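Le cellier en pierre, ou comment garder ses pommes de terre sans y laisser ses chaussures
Temps de lecture : 5 min

Les gens qui visitent une vieille maison tombent amoureux du cellier. Ils posent la main sur le mur, ils disent « ah, la pierre », et ils imaginent des rangées de confitures. Ceux qui y habitent savent surtout que le carton y devient mou et que les étiquettes s'y décollent. Le mien, à Tralcombe, a mangé deux paires de bottines avant que je me décide à m'en occuper.

Première chose à acheter, et la moins chère : un hygromètre. Posez-le à hauteur de hanche, loin de la porte, et oubliez-le deux jours. Si vous lisez plus de 70 %, ne rangez là ni farine, ni papier, ni cuir. Les pommes de terre, elles, s'en accommodent très bien. Les carottes aussi, dans une caisse de sable à peine humide, à condition de couper les fanes et de ne pas les laver. Les oignons et l'ail détestent l'endroit : tressez-les et pendez-les ailleurs, même si la cuisine prend un petit air de restaurant à touristes.
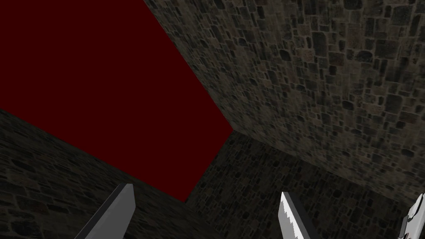 Pierre apparente et joints clairs, avec un aplat rouge sombre.

Côté murs, brossez à sec, avec une brosse en chiendent, du haut vers le bas. La brosse métallique laisse des traces de rouille et creuse les joints tendres. La poudre blanche qui revient chaque hiver est du salpêtre, on la ramasse à la balayette et on ne la mouille surtout pas. J'ai connu l'époque où je passais l'éponge avec beaucoup d'énergie. Le salpêtre adorait.

Les joints qui s'effritent se reprennent à la chaux. Pas de ciment : il enferme l'eau dans le mur, qui la ressort plus loin, en général derrière le meuble qu'on vient d'installer. Grattez sur une bonne profondeur d'ongle (davantage si ça vient tout seul), humidifiez au pulvérisateur, bourrez, puis laissez tirer avant de brosser. Le seau de chaux Fekete que j'avais acheté en trop m'a servi de tabouret pendant tout le chantier.

Quant à la peinture « spéciale murs humides », un monsieur de chez Plirkelico m'en a fait l'article pendant une demi-heure. Elle a tenu jusqu'en juin, puis elle est tombée par plaques, avec une certaine élégance.
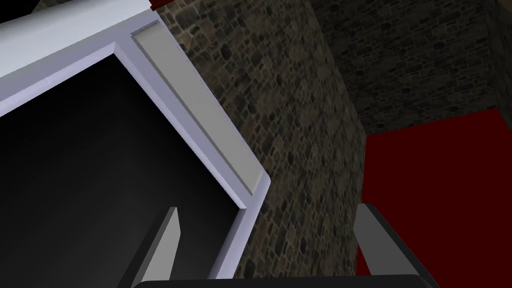

Un placard fermé contre un mur humide se transforme vite en champignonnière. Laissez une largeur de main derrière, posez-le sur des cales, et ouvrez-le de temps en temps, même quand vous n'avez besoin de rien. L'autre souci, c'est la lumière. Regardez le gros caisson blanc de la photo : le cadre est clair, l'ouverture est noire, et on ne distingue rien dedans. Mon placard à conserves me fait exactement cet effet le soir, et c'est ainsi qu'on rachète de la moutarde. Une bande à LED sur piles, collée sous le rebord supérieur, règle la question. À défaut, tapissez le fond d'une toile cirée blanche, que vous pourrez essuyer.

Les bocaux se rangent par date, les plus anciens devant. Écrivez sur le couvercle au crayon gras, l'étiquette en papier ne passera pas l'automne. Et vérifiez les joints en caoutchouc avant de remplir, car après, c'est un autre genre de soirée.
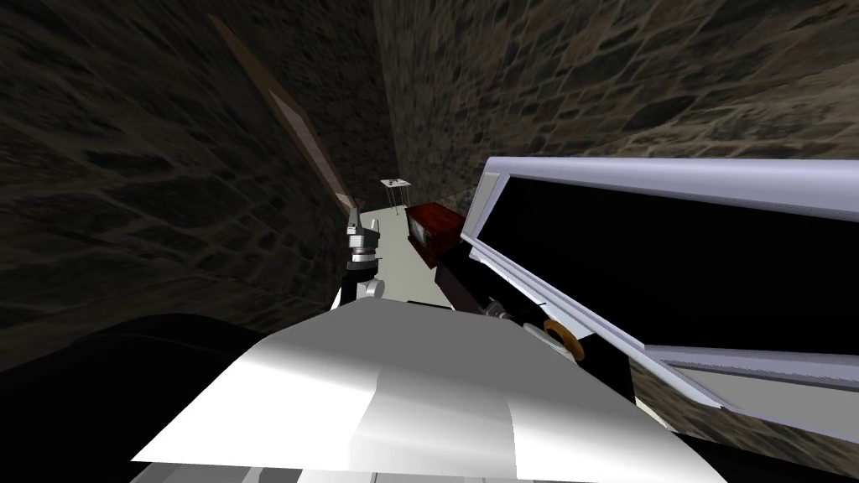
Liên Đồng
Rédactrice, rubrique Maison & bricoles

Passons à l'air. Un cellier s'aère quand il fait plus froid dehors que dedans, donc tôt le matin en été, et à peu près n'importe quand en hiver. Ouvrir en grand à 15 heures par canicule fait entrer un air chaud qui se dépose en gouttelettes sur les pierres fraîches, et vous accuserez la toiture. Amanuel Adugna, mon voisin du dessous, a calé sa porte avec une brique pendant tout un mois d'août pour « faire respirer ». Il a récolté des limaces.

Si l'aération ne suffit pas, le bac à cristaux absorbants dépanne dans un placard, jamais dans une pièce. Pour une pièce, il faut une machine. J'ai fini par payer un déshumidificateur Elik 386 euros, somme que j'aurais préféré boire.
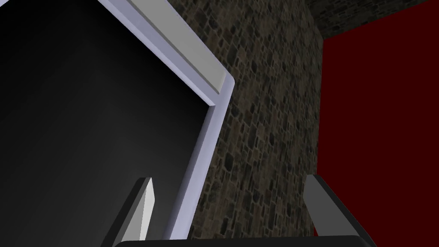

Il se place au milieu, portes et fenêtres fermées, sinon vous asséchez le département. Videz le réservoir tous les soirs et nettoyez le filtre toutes les 3 semaines. L'eau récupérée convient au rinçage des bottes. Elle ne convient ni au fer à repasser, quoi qu'en dise ma belle-mère, ni au chat.

Pour l'odeur de cave, un bol de marc de café bien sec fait l'affaire quelques jours. Mal séché, il moisit à son tour. Le vinaigre blanc nettoie très bien les étagères mélaminées, mais tenez-le loin des joints à la chaux, qu'il attaque. Quant aux bottines, bourrez-les de papier journal et montez-les à l'étage.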